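Glaze (ceramics)

A glaze is a glassy coating fused to a ceramic body by firing. It seals the surface and gives it color.
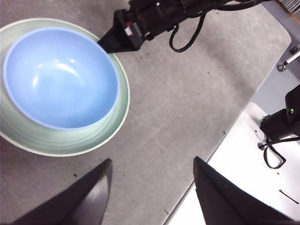 Composition

Most glazes combine silica, a flux and alumina. Alumina stiffens the melt - without it the glaze runs down vertical walls. Stoneware glazes commonly mature at 1278 °C.

Defects

Crazing is a network of fine cracks, formed when the glaze shrinks more than the body on cooling.

See also

Engobe
Slip
Kiln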